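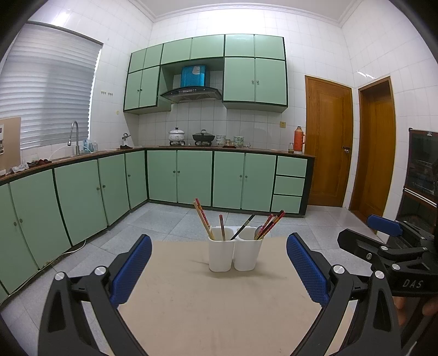
Fig. 1. Dos pinzas de mano ante un portacubiertos doble con palillos y una cuchara. Puesto de cocina.

Tiempo de lectura: 4 minutos

Planificación y compra de equipos para manipulación. Apuntes de la sesión 6
Profesor: Damián Rosales

1. De qué partimos

En la sesión anterior vimos cómo se redacta la ficha de necesidades. Hoy pasamos de la ficha al presupuesto. El caso de trabajo es el mismo: un laboratorio que quiere registrar tareas domésticas con pinzas de mano y, en una segunda fase, repetirlas con un brazo. El proyecto se llama Prusater y tiene un techo de 3.391 euros para la primera fase, impuestos incluidos.

El error más frecuente en las entregas del curso pasado fue empezar por el catálogo. Se elige una pinza, se pide precio y el resto del dinero se reparte como se puede. El orden que se pide en esta asignatura es tarea, objetos, puesto, equipo, consumibles y tiempo de personal.

2. La tarea y los objetos

Los palillos son un objeto difícil para casi cualquier pinza. Son finos, ruedan y, cuando están juntos en un recipiente, al coger uno se mueven los demás. Una cuchara metálica plantea otro problema, porque el mango es estrecho y la superficie lisa. Antes de pedir ofertas hay que anotar de cada objeto:

- Grosor mínimo y máximo en el punto de agarre.
- Peso.
- Acabado de la superficie.
- Si se puede reponer y a qué precio.

Con esos datos se fija la apertura necesaria y el tipo de almohadilla. Las pinzas de la figura 1 llevan almohadillas azules con textura. En la oferta debe constar si las almohadillas se venden sueltas o solo con el dedo completo. La diferencia en el coste anual es grande.

3. El puesto

Una cocina ya montada ahorra obra, pero no sale gratis. Hay que prever la mesa, el menaje, la limpieza y las horas en que no se puede usar para otra cosa. El tablero de la mesa puede tener marcas de uso sin que eso afecte a la tarea; no incluyan una mesa nueva si no la justifican. Comprueben la posición de los enchufes antes de comprar cargadores y regletas.

4. Reparto del presupuesto

Para Prusater se propone esta distribución:

Pinzas de mano (dos unidades, con soporte y cables): 2.000 euros
Todo lo demás (almohadillas, tornillería, menaje, almacenamiento de datos, portes e imprevistos): 1.391 euros

Se compran dos unidades porque hay tareas a dos manos y porque una avería no debe parar el trabajo. Quien proponga una sola unidad tendrá que explicar qué hace durante la reparación.

El almacenamiento se olvida a menudo. Calculen las horas de grabación previstas, multipliquen por el volumen por hora que indique el fabricante y añadan una copia completa.

5. Comparación de ofertas

Se han recibido ofertas de Stidstead, Hukham y Besson. Las tres cumplen la apertura pedida. Los puntos que las separan son los siguientes.

Stidstead: entrega en 18 días. Almohadillas sueltas. Portes aparte.
Hukham: entrega en 70 días. Portes incluidos. La garantía no cubre los dedos.
Besson: plazo sin confirmar. Ofrece formación de media jornada, que no habíamos pedido.

El plazo de Hukham es incompatible con el calendario si el pedido no sale antes de diciembre. Con Besson no se puede puntuar el plazo hasta tener una respuesta por escrito. Una llamada telefónica no vale como documento de la oferta.

6. Tiempo de personal

No figura en la tabla, pero se entrega en hoja separada. Incluyan el montaje, la calibración, las sesiones de registro y la revisión del material. En las tareas con palillos, reserven también tiempo para volver a colocar los objetos entre una toma y otra.

7. Entrega

Ficha de objetos, tabla de presupuesto y cuadro comparativo, en un solo PDF, el miércoles antes de clase. Los precios, siempre con IVA y con la fecha de validez de la oferta. Las dudas sobre la garantía de Hukham se verán en tutoría.

© Damián Rosales. Material para uso de los alumnos del curso. Contacto: a través del aula virtual. Volver arriba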